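The **Prendance Shuttle** is an annual youth badminton tournament held in the town of Prendance, open to players under 16. It was founded in 1991 by the Voston Racquet Association, which had booked the town's sports hall for a table tennis event, lost most of its entrants to a rival fixture, and did not want to forfeit the deposit. The tournament has been played every May since, and the deposit has long been considered recovered.

## Format

Entry is by club. Each club may bring up to four players, and the field is split into round-robin groups, with the top finisher in each going through to a knockout stage. Matches are the best of 3 games under the usual rally scoring, except in the group stage, where a single long game is played so that everyone can be home for dinner.

A peculiarity of the event is the "town rule," under which a tie in the group standings is settled by one extra rally. The rule was meant as a stopgap for the first year. Several attempts have been made to replace it with something more respectable, and all of them failed on the grounds that the crowd likes it.

Feather shuttlecocks are used in all rounds. Nylon was tried for two seasons in the late 1990s to save money, a period that older followers of the tournament still refer to as "the plastic years" and prefer not to discuss. 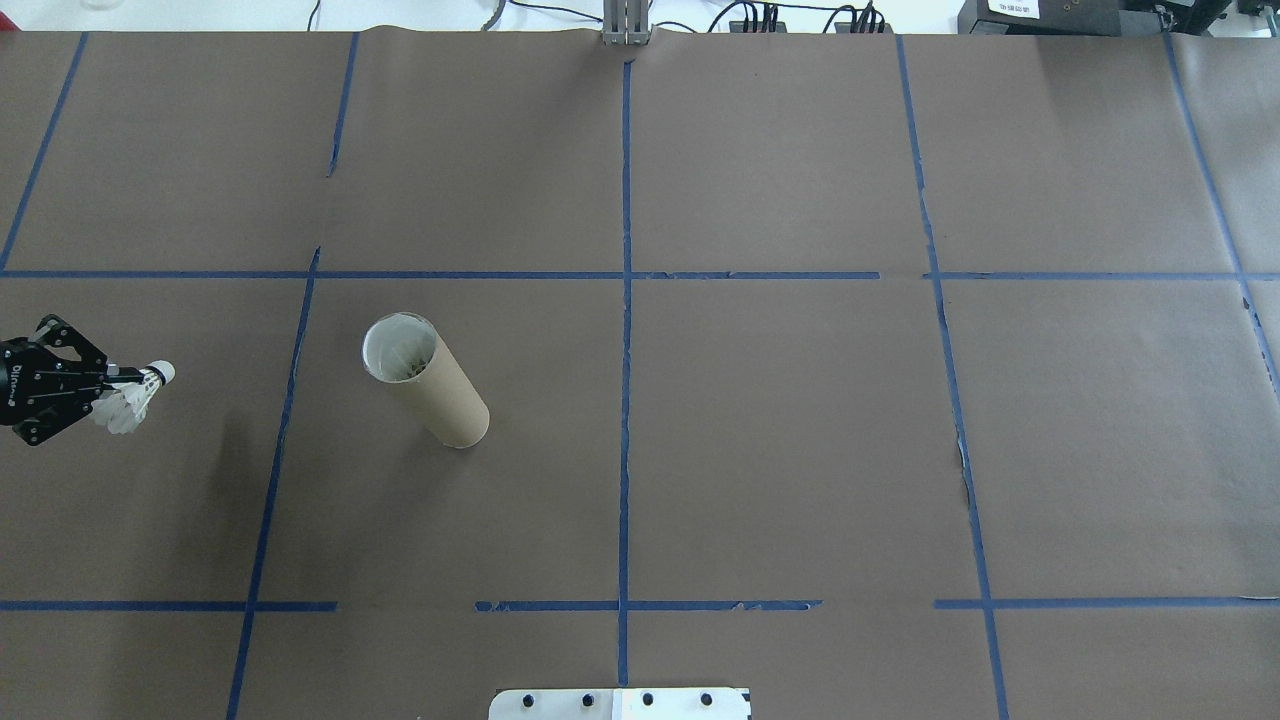
*A feathered shuttlecock with a rounded white tip.*

## History

The early tournaments were small and mostly local. Clubs from Voston won the first few, helped by the fact that they supplied most of the entrants and all of the umpires. The first outside winner was Jara, a fishing town with one court and a roof that leaked over the service line. Jara players had grown used to keeping their rallies short and their feet moving, and their style was widely copied by clubs with perfectly sound roofs.

Remeo entered soon afterward and brought with it the tournament's only lasting rivalry. Remeo and Jara have met in the final more often than any other pair of clubs, and the matches tend to be described as "tense" by neutral observers and in stronger terms by everyone else. One final was held up for most of an afternoon over whether a shuttle that had lodged in a ceiling beam was in play. The published rules now contain a paragraph on beams that is longer than the paragraph on scoring.

Attendance across all days reached 1468 in the tournament's best year, a record the organizers put down to the quality of the badminton. The year in question was also the first with free admission.

## Venue

Matches are played at the Prendance sports hall, a brick building that also serves for gymnastics, blood drives and a yearly orchid show. The floor carries painted lines for several sports in several colors, and visiting players have been known to defend the wrong rectangle. After a number of complaints - and one memorable serve aimed at the handball area - extra practice courts in the annex were marked out in tape, with the old paint left to fade at its own pace.
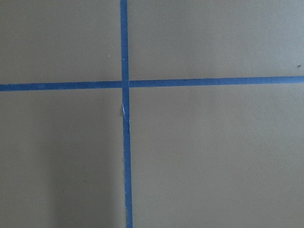

*Blue masking tape crossing on a flat surface.*

The hall's ceiling is lower than most coaches would like, which discourages high clears and rewards flat driving play. Coaches from Remeo have asked for a move to a taller building. Coaches from Jara, whose players hit flat anyway, describe the ceiling as part of the event's character.

## Trophy

The winning club receives the Prendance Bowl, a silver-plated dish first made as a prize for ballroom dancing. The engraved couple on one side was never removed. Winning clubs keep the bowl for a year and must return it polished, a condition that has been met roughly half the time.

## See also

- Voston Racquet Association
- Badminton in Jara
- Remeo Indoor Games

*Last revised February 16, 2020.*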